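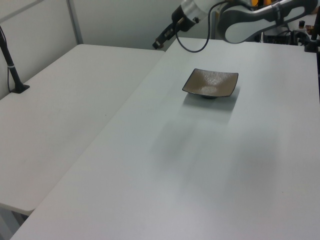 Figure 4.1 A small square dish with a dark rim and a speckled glaze.

Chapter 4
Glazes: Glass You Put On With a Brush

I ruined a whole kiln shelf the first May I taught this course, and I still have the shelf. It hangs in the hallway at Kendstead with a green puddle stuck to it, and students walk past it on their way to class and ask what it was. It was a soup bowl (mine, sadly). I had put the glaze on too thick, taken it too hot, and gone home feeling pretty good about the whole thing.

So let's talk about what was going on inside that kiln. In the last chapter we dealt with clay, how it shrinks, and why you shouldn't rush the drying. Now we get to the shiny part! A glaze is a thin coat of glass that melts onto the pot and stays there when everything cools. You start with a bucket of powders stirred into water, which looks like pancake batter and tells you almost nothing about the color you'll get. My Erex brown is pink in the bucket. Every year someone paints it on expecting a pink mug, and every year I mention it twice beforehand.

Every glaze needs something to make the glass, and that's silica, the same stuff as in sand and quartz. Silica by itself melts at a temperature no studio kiln will ever reach, so we add a flux, which brings the melting point down to something we can manage. And then we need alumina, usually from clay, to stiffen the melt so it doesn't run down the side of the pot and onto the shelf. My soup bowl recipe was short on alumina. I had copied it out of an old notebook and skipped a line.

Color comes on top of all that. Iron gives you tans, browns, rusty reds and near blacks, depending on how much you add and how much air is in the kiln. Copper gives greens and, if you starve the fire of oxygen, a red that people chase for years. Cobalt is blue and very strong, so go easy.

Then there's speckling, which I love more than is reasonable. You can get it from bits of iron in the clay body that bleed up through the glaze, or from coarse grains you stir in yourself and don't sieve out. Valentyna Vakulenko, who taught me most of what I know, never sieved her browns at all. I sieve mine once, through a 40 mesh screen, and leave it there. Try both on test tiles and see which you like.

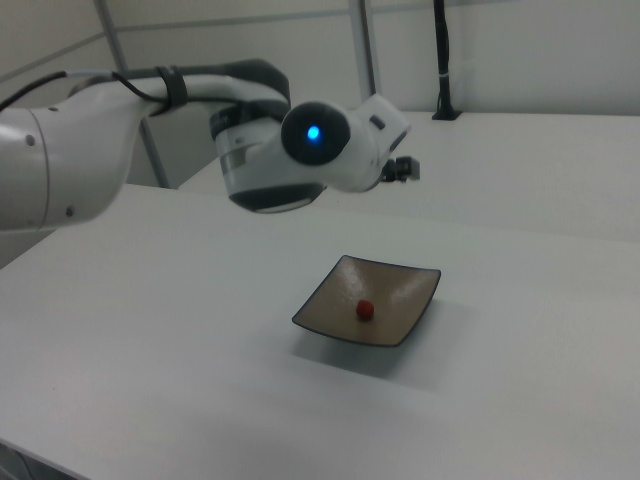
Edges deserve a word of their own, since beginners tend to forget them until they open the kiln. Melted glaze pulls away from a sharp rim and gets thin there, and a thin coat shows more of whatever lies under it. On a dark clay you may get a dark line running right around the top of the piece. Some potters plan for it and some are annoyed by it. If you'd like less of it, round the rim over with a damp sponge before the clay gets too hard, or give the edge a second coat.

Thickness is the other thing. I dip for three seconds and then scratch through the dry coat with a pin to see how deep it goes. Tomomi Shibata and I argued about this for an entire firing (she likes a longer dip and a thinner bucket), and I have to admit her bowls came out smoother than mine.

Before you go on, please make 24 test tiles. Yes, all of them! Stand them upright so you can see how far the glaze runs, and write the recipe number on the back in iron wash, which survives the heat. Pencil burns right off. You'll use 13 of the tiles in Section 4.2, where we change the flux a little at a time, and the rest in Section 4.3 when we start adding color.

Bring a dust mask, too. Dry silica is bad for your lungs, and we'll be weighing a lot of it.

4.1 What Silica Does

Pick up a handful of beach sand and look at it closely, with a magnifying glass if you have one. Most of the clear and whitish grains are probably quartz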